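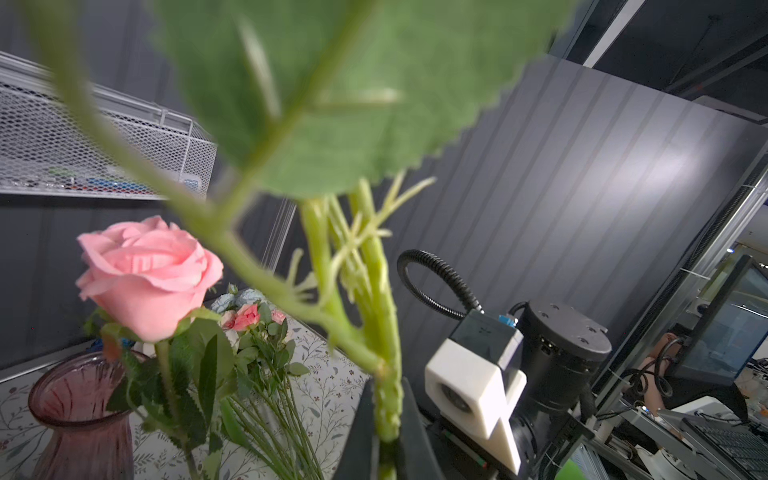
Family meals and eating in
Reheating a delivered roast chicken meal for children who eat at different times

Posted by Kullard, 4 October 2020

We have a roast chicken meal delivered from a takeaway in Huscombe once a week. It arrives at half past five. One child eats straight away, the other gets in from swimming at seven. The chicken reheats acceptably but the skin goes soft and the chips are poor. The microwave is 700 W and the oven is a fan model. Is there a method that does not involve running the oven for an hour? I would also like to know whether the gravy can be kept warm in its tub.

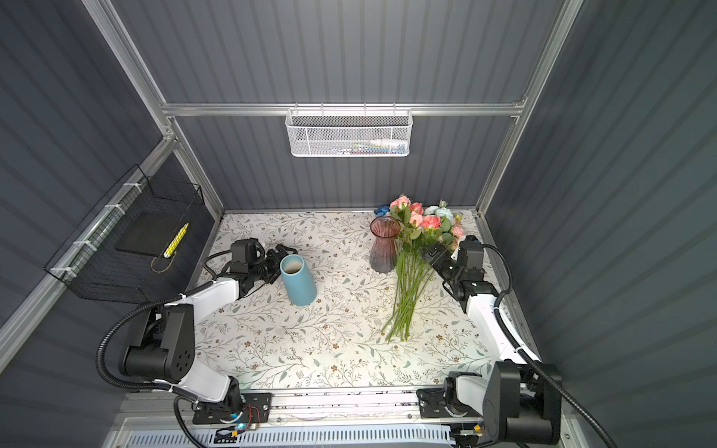
2 replies

Jibrin

Treat the parts separately.

Chicken: put it in the fridge while you wait, uncovered if there is room. Reheat on a rack over a tray at 180 fan until the thickest piece is steaming hot right through. Drumsticks take less time than breast, so take them out first. A cover keeps the steam in and softens the skin.

Chips: same oven, separate tray, single layer, no extra oil. A 500 g portion needs two trays. Put them in for the last seven minutes or so and turn them once.

Gravy: do not leave it standing in the tub. Chill it, then bring it to the boil in a small pan. The microwave also works if you stir it halfway - the edges boil well before the middle does.

Reheat once only and throw away what is left. If the order includes rice, cool it quickly and be stricter with it.

Sirkuvmont

Air fryer. Ours does chicken and chips together and the skin is fine. Can't help with the gravy, we don't have it.

Or ask the takeaway to split the order into two deliveries. Ours did this last December without an extra charge, but it was a quiet night. 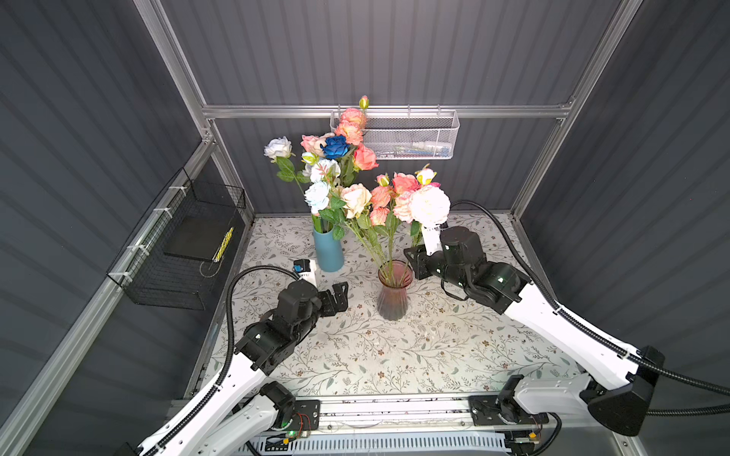
Table with leaf-and-vine cloth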